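# A day at the Reltness pressing plant open day

I have owned records since I was a kid and until this month I had never seen one get made.
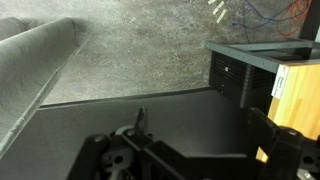

*Close up in black, bolts and all. Reltness open day, Stasside, September 14, 2026.*

If you live within driving range of Stasside and you care at all about vinyl, put your name down for the next open day. I signed up in August, the evening the email went out, and I'm glad I did, because the morning tours were full by the time I told my friends about it.

Reltness presses records for small labels and for bands putting things out on their own. I have at least a shelf's worth of their work at home and had no idea until I started reading the tiny print on the back covers. The plant is in a long brick building behind the rail yard, and you can smell it from the parking lot: warm plastic, a little sweet, a bit like a new shower curtain. I liked it right away. My jacket still has some of it.

They split us into groups of 23, gave us earplugs and safety glasses, and sent us off in different directions so we wouldn't pile up at the presses. My group started with the cutting room, which I'd been told was the dull part. It was my favorite.

## The cutting room

The room is small and dark and so quiet after the hallway that everyone started whispering. A lathe sits on a slab that isn't connected to the rest of the floor, so that a truck going past doesn't end up in somebody's ballad. The cutter plays the finished mix into the lathe, and a heated stylus carves a groove into a lacquer disc while a little vacuum tube sucks away the thread of material that comes off. They let us look at a groove through the microscope, one at a time. The quiet parts run nearly straight and the loud parts wriggle like crazy. I found a drum hit! I could see it, plain as day, a sort of kick in the line.

What I hadn't understood is how much the cutting changes what you can put on a side. Bass takes up room. So does loudness. If a band wants a long side they have to accept a quieter one, and the engineer told us that the most common conversation in the room is a gentle one about whether the eleven-minute closer really has to go where it is. The inside of the disc has less groove to work with for each turn, so bright, hissy singing near the label can come out rough. After that tour I went home and looked at my favorite albums again, and sure enough, so many of them end on something slow and soft. I had always put that down to mood.

They played us a freshly cut test lacquer, which you can only do a few times before it wears. The song was by Zupan, the four-piece whose second album was going through the plant that week, and it's a big echoing thing with two guitars and an organ. The whole group stood there grinning at each other.

## Plating

Plating is the wet end of the building and the only part where we had to stay behind a yellow line. The lacquer gets rinsed, sprayed with silver, and hung in a nickel bath, where metal slowly grows on it. Peel the metal off and you have a negative of the record, with ridges where the grooves were. From that they make a positive, and from the positive they make the stampers, which are the plates that go into the press.

Our guide was great here. She had a retired stamper to pass around, and she made us hold it at an angle under the light so the rainbow slid over it. It's thinner than I expected and quite bendy. She said the hardest thing to teach new people is patience with the baths, and that a speck of dust at this stage turns into a tick on every copy. Someone asked if you could play a stamper. You can't with a normal needle, as the grooves are ridges, but apparently a few people have made forked needles that ride along the top. I want to hear that now.

I did lose track of which plate was called what. Fathers, mothers, stampers. There was a poster on the wall explaining it, and I took notes, and my notes are no help.

## The press floor

And then the doors open and it's loud.

Reltness runs 11 presses, most of them older than I am and a couple brand new, set in two rows with a wide aisle down the middle. Each one does the same short dance. A warm puck of vinyl drops between the paper labels (so the labels are pressed in, no glue, which I'd never once thought about), the plates close, steam heats them up, cold water cools them down, and out comes a record with a ragged skirt of extra vinyl all the way around. A blade trims off the skirt. The whole thing takes 30 seconds. I stood at one machine for so long that my group went on without me and I had to jog to catch up.

The trimmings go into a bin, get ground up, and come back as part of the next batch of black vinyl. Some bands ask for records made entirely from leftovers, in whatever color that turns out to be. There was a rack of those by the wall, and no two matched: swampy greens, a purple with gray smoke through it, one that looked like a plate of liver. I'd have bought the liver one.

Color really does matter to the crew for practical reasons, too. Changing from one color to another means running the machine until the last traces of the old one are gone, so they try to go from light to dark through the week. The man running the Zupan job told us the band had asked for cream with red splatter, and the splatter is done by hand, with a scoop, on every single puck. He'd thrown so many that he could get more or less the pattern he wanted. The run is 691 copies. I asked why such an odd number and he said that's how many people ordered one before the window closed, and the band didn't want any sitting in a closet.

I think that's lovely, and I also think they'll regret it when they go on tour.

## The listening room

Every job gets checked by ear. In the listening room there are chairs, good speakers, and a row of plain turntables of the kind most of us own. A person pulls records off the line all day and listens to them, start to finish, with a pad for writing down clicks and where they fall. They swap often so that no one's ears go numb. We were given a page each and asked to mark down what we heard on a side that had been failed on purpose for the tour. I caught two of the faults. The woman beside me caught all of them, including a bump I couldn't hear even when it was played again, and I hope she gets offered a job.

One of the listeners told us she'd come to like plenty of music she would never have chosen. Polkas, she said, and a lot of metal. She also said she can't put a record on at home for at least an hour after work.

## Lunch and the set from Stondel

Lunch was in the loading bay, with long tables, chili in paper bowls, and a vegetable version that ran out early (get in line fast if you need it). Afterward there was live music from Stondel, a duo with a cello and a drum machine who have pressed all their records at Reltness. I had never heard them before. Their set was short and so good. They set up in front of the big roll door, with forklifts parked on either side, and played their first EP in the same order as the record, including a pause in the middle when the cellist pretended to flip it over.

The sound in there should have been awful, what with the concrete, but they leaned into it and let the long notes hang. Some of the press crew came out on their break to listen, still in their earmuffs, and pushed them back to hear. I bought the EP and both of the singles, and I've played the second single more than anything else this month.

## If you're going

- Wear closed shoes. They do check, and one visitor ended up in borrowed work boots.
- Pick a morning tour if you can. The press floor gets hot.
- Bring cash for the seconds bin. Small label flaws, off-center stickers, and a surprising number of test pressings in plain sleeves. The card reader was down for most of the day.
- The cutting room isn't on the short tour. Get the long one.
- Parking by the rail yard is free. The walk from the bus takes you along a road with no sidewalk for the last stretch, so I'd share a ride.
- Kids were welcome on the tour except in plating.

I came home with three Stondel records, a cloudy orange thing from the seconds bin with no name on it, and a trimmed ring of cream and red vinyl that the press operator let me keep. It's hanging on the lamp in my front room. The orange record has turned out to be a brass band playing waltzes, side one only, with side two completely blank. If anyone recognizes it, the number scratched near the label is too faint for me to read, but I can describe the waltzes in some detail.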